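Research > Manipulation > Zusgate > FAQ

We use cookies to remember your settings. Accept | Manage

Zusgate: questions about the plant-handling study

Last updated: Mar 8, 2026

What did you test?
Whether a robot can learn to pick up and move potted plants from first-person video of people doing it, with no robot demonstrations of that task at all.

How much data is there?
3,214 clips, all recorded from head height. We trained on 1,107 of them for the main result. A smaller run used 775.

Why plants?
Leaves hide the rim, pots differ in size and stiffness, and a bad grip spills soil. Box-shaped objects had stopped telling us much.

What does the person wearing the camera do?
They handle one pot at a time with bare hands and keep both hands in view. Windowsills are the most common setting.

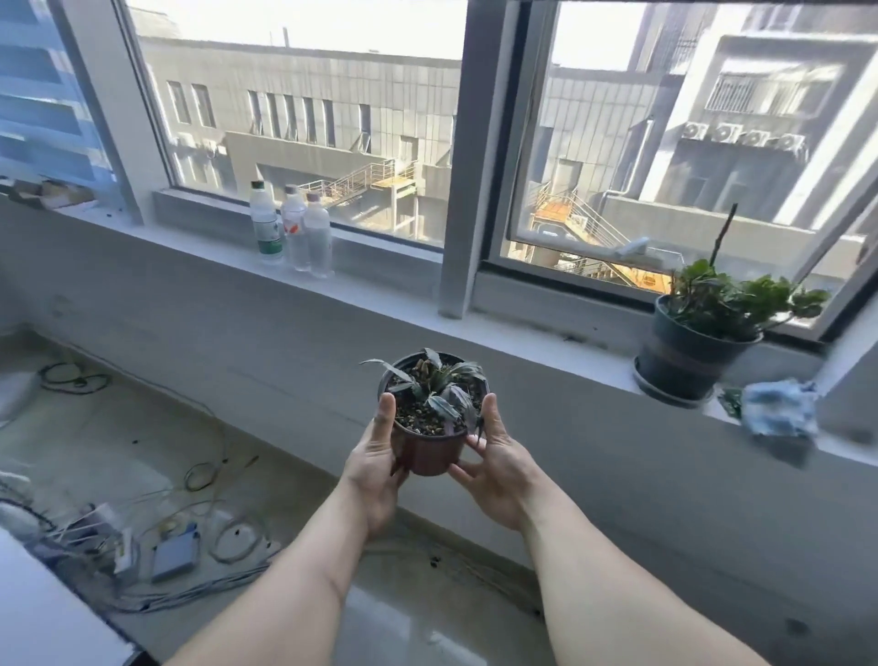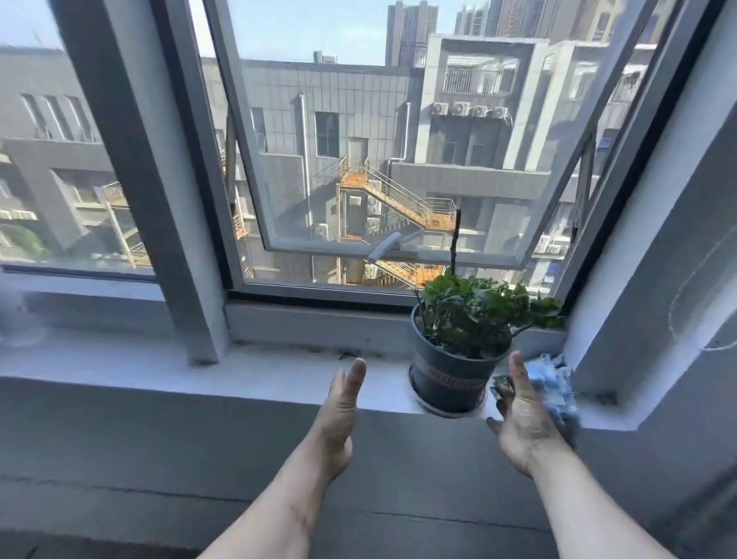 How are the hands turned into robot motion?
We estimate wrist position and finger pose for each hand, then map them to the two arms. Fingers are reduced to a single open or close value. Isla Gourlay wrote the mapping code, and it ships with the Zusgate release.

Does window light cause trouble?
Yes. Hand tracking gets worse when the background is bright. Effie Urquhart's exposure filter drops the worst clips before training.

How well did it work?
Over 1,000 trials at the Ferside lab, the policy lifted the pot and set it down upright in 775. Most failures came from closing on leaves instead of the pot wall. Trailing plants were the hardest.

Did you compare against anything?
The Baird baseline, trained on the same clips without the two-hand term. It tended to tip light pots.

Can I get the data?
The clips went up in December. Write to Kadri Zariņš at Skevberg for access. The trained weights are handled separately by Wen-hsiung Wu, and requests for those take longer.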